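Subject: Re: [kamton-home] Hard water and dark clothes

On Friday, Sylvie Hiebert wrote:

> We moved into the Honton Road side in the spring and everything navy or
> black that I own is turning a sad chalky gray. I've switched detergent
> twice. Somebody at work told me to dump vinegar in every load but my
> sister says that will wreck the rubber in the machine. Is it the water?
> Do I need a softener? The guy from Després quoted me a whole-house
> system and I about fell over.
>
> Sylvie

Hi Sylvie, and welcome to the chalky gray club!

Yes, it's the water, or mostly. We're on the same side of town and when we first got here I did the exact same thing you're doing, buying one jug of detergent after another and blaming each of them in turn. What fixed most of it for me was using less soap. I know, I know. But the gray film on my stuff was partly minerals and partly detergent that never rinsed out, and I was pouring it up to the top line on the cap because the clothes looked dirty, so I'd pour more, and round and round we went.

What I do now, for darks only:

- cold water, inside out, and the extra rinse button every time
- powdered softener (the washing soda kind, not the perfumed stuff), 2 tablespoons in the drum before the clothes go in
- liquid detergent, well under the line
- a smaller load than you think you need

That last one was hard for me because I'm a crammer by nature. A full basket is really two loads if it's mostly cotton.
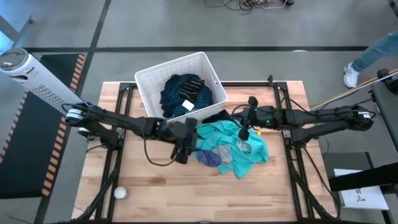
*Darks, navy with the little dots and a stripy one on top.*

On the vinegar, I side with your sister. I used it in the rinse for a good while and it did help with the stiffness, but then the door seal on our old washer went and the repairman gave me a look. Could have been age! The machine wasn't young. Anyway I quit, except for soaking things in a bucket, where there's no seal to worry about. If you have a favorite shirt that's already gone gray, try a bucket soak before you give up on it. Half an hour, rinse it like crazy, then wash as usual. And please don't let any bleach near that bucket.

As for the whole-house system, I'd wait. We got a Helow cartridge thing that goes on the cold line behind the washer. It was $129 at the hardware store in Kamton and took me one evening, plus a second trip because I bought the wrong washers (the rubber kind, ha). I swap the cartridge every 5 months or so, whenever the towels start feeling crunchy again. It does nothing for the shower or the kettle, so if those bother you too then maybe the big system makes more sense. Get a second quote though.

Oh, and line dry the darks in the shade if you can. Ours faded faster from the sun than they ever did from the water, and it took me two summers to notice.

Does anybody else on the list still use the big softener with the salt? I'd like to know what you do about hauling the bags down the basement stairs.

Dale Thibodeau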